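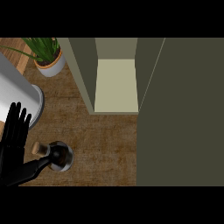 Subject: Re: [udley-trip] Ferry leg and rental car

On March 15, 2020, Shiuli Ekanayake wrote:

> Does the 318 bus still meet the late ferry at Dewan? The Brorel timetable stops at 9 p.m. and I'd like to avoid a taxi. Also, can we drop the car in Hineo?

The 318 meets the last boat from November on, not before. Until then the final bus leaves the pier 40 minutes before the boat docks. A taxi to Udley is the only option, unless you take the afternoon crossing.

Hineo will accept the car — the desk closes at 6 p.m., and after that the keys go in the slot by the gate. The one-way fee is on page two of the rental form. Dewan to Hineo by the coast road is 223 km, with one fuel stop past the second bridge. The inland road is shorter but climbs to almost 900 m, and I would check for snow first.

Please send passport names as printed. I still need two.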